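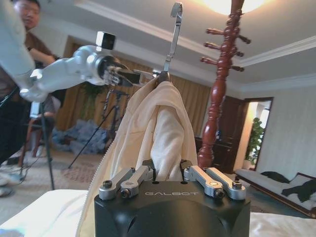 3.2 Garment handling in the guest room

The second part of the study looks at how a light jacket is put on a hanger and hung up in a furnished hotel-style room. Work on clothes care has mostly dealt with folding on a flat table, as in the Utik trials, where the cloth lies on a hard surface and keeps its place. A bed gives way under the garment, and a duvet offers little contrast to pale fabric. We chose both conditions on purpose.

The task has 2 stages. In the first, the garment is spread on the bed and the hanger is brought to the neck opening. In the second, the hanger is carried to the coat rack and hooked over a peg. A trial ends when the hanger is released.

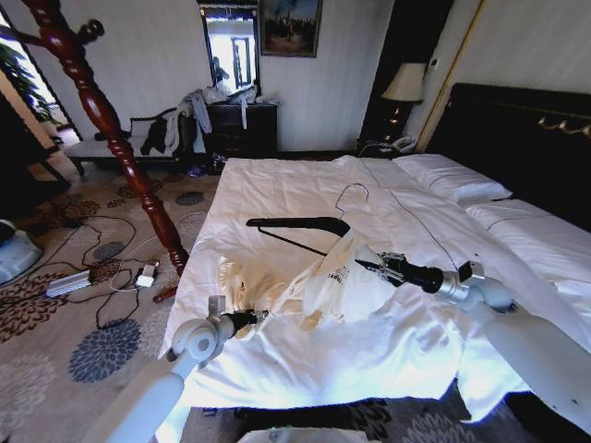
Figure 4. Cream-white garment and black hanger with a wire hook on the duvet.

Placement of the hanger was the harder stage to describe. The shoulders of the garment have to be found before the bar goes in, and soft cloth hides them easily. Following the Zervas scheme, we scored each shoulder separately: seated, partly seated, or free. A shoulder that slipped off on the way to the rack was scored as free, even if it had been seated at the bed. Collar position was noted but not scored — the scheme has no category for it.
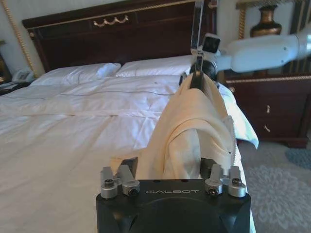

Figure 5. Cream-colored cloth held at both ends over the bed.

Each trial was allowed 18 minutes, including the time needed to straighten the bedding. The duvet was not replaced between trials, and its wrinkles were left as they fell. The Gutport protocol asks for a smooth surface at the start of every trial, so our times should not be compared directly with times recorded under it. The Grindetti rack test was used for the second stage without changes. 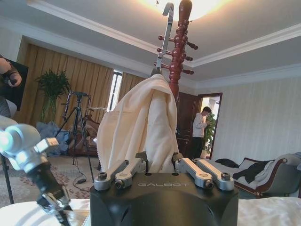 Why was a coat rack with pegs used instead of a closet rail?

A peg gives the hook only one place to rest, so the end of the task is easy to judge. On a rail the hanger can slide, and neighboring clothes can hold it up.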